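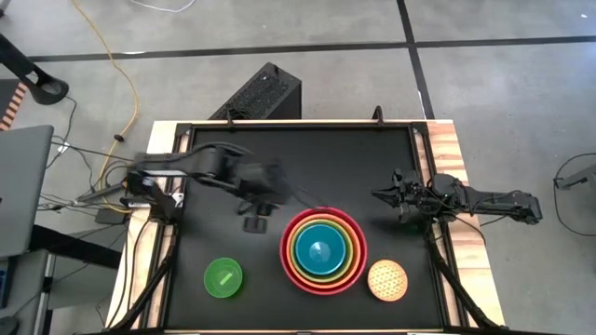
**Nested plastic bowls keep jamming – storage order and care?**

I have a set of five nesting bowls in plastic, red on the outside. They live as one stack. After washing, the inner two lock together and have to be pried apart. Is there a correct order, and does leaving them stacked do any damage? The set came from Rillano without instructions.

– unix_pantry

---

**Devendra Chaudhary**

Jamming in tapered bowls is nearly always trapped water plus a partial vacuum. Dry the outside of each bowl as well as the inside, then stack without pressing down. Mine get 10 minutes upside down on a rack first.

If two are already locked:

1. Put cold water in the inner bowl.
2. Stand the outer bowl in warm tap water. Do not use boiling water.
3. Wait 4 minutes, then twist. Don't pull straight up.

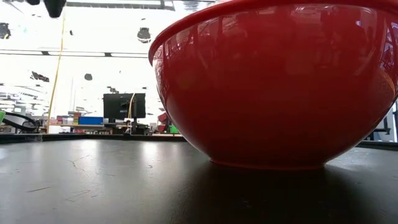
Check the rim and the foot ring for burrs while the set is apart. A raised seam on the foot will scratch the bowl beneath it every time the stack is turned. Wet sanding with 200 grit and then 800 takes it off, but the sanded patch stays dull on glossy plastic.

Order is by diameter only. If two bowls are close in size, try them both ways and keep the looser fit. 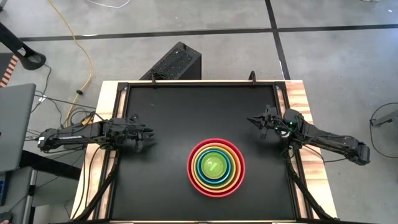
Five bowls nested, red outermost, green in the center.

---

**negi_m**

Strip of paper towel between the bowls. Works on my Mivach set, same problem.

---

**tall_shelf**

Agree with the drying. I wouldn't sand anything that touches food. Return it if the seam is that bad – mine was exchanged in March.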